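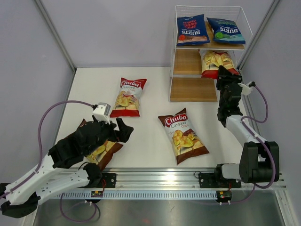
Radek Kadlec wrote in to ask whether a furnace filter really has to be changed every month, the way the sticker on his says, and I'm so glad he did, as I get some version of this every June when the air conditioning comes on!

My own answer is to go by looking. Slide the filter out, hold it up to a lamp, and if the light hardly comes through, it's finished. In my house (one long-haired dog, windows open whenever I can manage it) a pleated filter lasts 2 months. A Wiltley reader with no pets gets 4 out of the same kind – lucky soul.

A few things I've learned along the way:

Turn the system off at the thermostat before you pull the old one.

The arrow on the cardboard edge points toward the blower. I had mine backward one whole winter.

Write the date on the edge in marker, and the size on a bit of tape on the furnace door, so you aren't guessing in the store aisle.

Fold the old filter into a trash bag right there by the furnace, before the dust gets to your carpet. Then run the vacuum hose around the empty slot and slide the new one in.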